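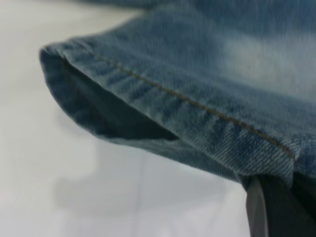

Denim, close up, with tan stitching at the hem.

The Pearce Street bike lane in Vestham closes Thursday for paving. Riders get sent to Tamero Avenue, which has no lane for the last 220 yards.

The city counted 227 bikes on Pearce one morning in April. Almost 100 were headed for the Gevville bridge.

Detour signs are up at the north end only. Coming from the south, turn at the library.

Buses stay on Pearce. Stops don't move.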